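Pulari Desk Sim, one semester in: a review from our robotics club

I've been wanting to write this up since January, when our club switched from taking turns on one tired arm to running Pulari on the lab computers. Short version: I love it, the students love it, and I have a list of gripes anyway.

Pulari is a simulator for tabletop arms. You pick an arm, a gripper and a room, drop in some objects, and write the code that gets the one to the other. We paid 630 dollars for a club license that covers 8 seats. That's real money for us (two bake sales and a car wash!), but the last gearbox repair cost nearly as much and bought us a gearbox.

The first thing I noticed was how fast the kids started trying things. On the real arm they'd spend half the meeting arguing over whether a move was safe. In Pulari they just press run, the gripper plows into the table, everybody groans, and they reset and go again. Our assignment this spring was the tipped pitcher: it's lying on its side, and you have to get hold of it and stand it up. Sounds easy. The handle makes it a great problem, though, because half the teams go for the handle and half go for the body, and both camps will defend their choice all the way out to the parking lot.

Nattawut Thongsuk's team set up a batch of 1000 tries overnight with the pitcher turned a little differently each time, and came in the next afternoon to a log with 630 good grasps in it. They changed one line for the approach angle and wanted to run the whole thing over before they'd even taken their coats off. I've never seen anyone that excited about a text file.

Now the gripes. The object library is on the thin side, and importing your own shapes means fighting with a converter that gives error messages like "bad mesh" and leaves it there. The default room is very white and very plain, so plan on adding some clutter if you're teaching vision. Contact is a bit too kind as well. A grip that holds in Pulari can slip on the real arm, and I'd want new clubs to know that before a competition. The manual skips camera placement almost completely.

Would I renew? Already did. If your club has more students than arms, get the trial and give it a couple of meetings. 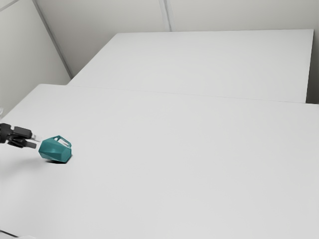 Mwangi Lukumay: We had the same trouble with grips being too forgiving. Turning the friction down in the object settings got us much closer to what our real arm does, though you have to do it for each object separately. Did you find any way to save those settings across seats? Ours go back to the defaults every time a student logs in on a different computer.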